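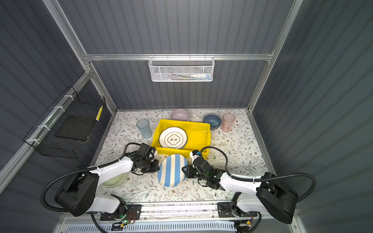
How many meetings does a company of 500 people need in a week? Fewer than we were holding, and we found that out by counting them.

Home | Newsroom | Product | Careers | Contact

Oteck Opens Up Its Meeting Budget Tool, Zimine, to Everyone

4 min read

Oct 15, 2020 – Hi, I'm Mechthild Pichler, and I run product at Oteck. We make scheduling software, so I get to write the press release when something I've been bugging everyone about finally ships. Today it's Zimine, a meeting budget tool that sits on top of your team's calendar, and as of this morning any company can sign up for it.

Let me back up a bit. In July I asked Arif Sitompul on our data team to pull every recurring meeting on our own calendars for a single week. I was expecting a big number (we're a calendar company, we love a calendar), but he came back with 2,313. I read it twice. Then I looked at my own week and saw that I was in a "planning sync" to plan another planning sync, and I'd been the one who set it up!

So we tried something pretty simple. Each team got a weekly budget of meeting hours. When you book a meeting, Zimine multiplies the length by the number of people invited and takes it out of the budget. If the budget is used up, you can still book – we're not monsters – but you have to type a line saying what the meeting is for, and everyone invited gets to see that line.

The typing turned out to be the part people talked about. "I started three of those lines and deleted all three," says Syafiqah Wuisan, who leads customer support. "I sent a message and got my answer before lunch." Her team went from 30 recurring meetings to 8, and she tells me the one she fought hardest to keep is the coffee chat.

Not everybody loved it right away. Our designers burned through their hours early in the first week and let me know all about it, in capital letters. They had a point, too. A long critique with the whole group is real work for them, and we were charging them for it as if it were a status update. Anisa Ngui, our lead engineer on the project, rebuilt that piece so teams can mark a kind of meeting as "making time" and keep it out of the total. I was against the change at first. Anisa was right.

What you get with Zimine today:

A weekly budget for each team, set by the team itself
The one-line purpose note for anything over budget
Making time, which doesn't count against you
A Nondamness setting, which hides your meeting totals from your manager

Yes, that last one is really called Nondamness. It was a typo in a planning doc, it stuck, and I lost the vote to rename it. It's on by default, and I feel strongly about that. I don't want anyone using this tool to rank people by how busy they look.

We've also had one outside company along for the ride. Mekonnen, a freight booking firm, has been running the test version since the summer, and their operations manager, Sakda Yensuk, has sent us more bug reports than our own staff. "My dispatchers are on the phone all day already," Sakda says. "I wanted them out of video calls in between, and now mostly they are." Mostly! I'll take it.

Zimine works with the calendar you've already got, and it's free for small teams. Bigger companies can ask us for a quote through the press and sales desk. Next on our list is better handling of time zones, where the current version still charges you the same for a 6 a.m. call as for one after breakfast. Anisa has ideas about that, and I've promised not to argue this time.

Contact: Oteck Newsroom, Mechthild Pichler | © 2020 Oteck. All rights reserved. | Back to top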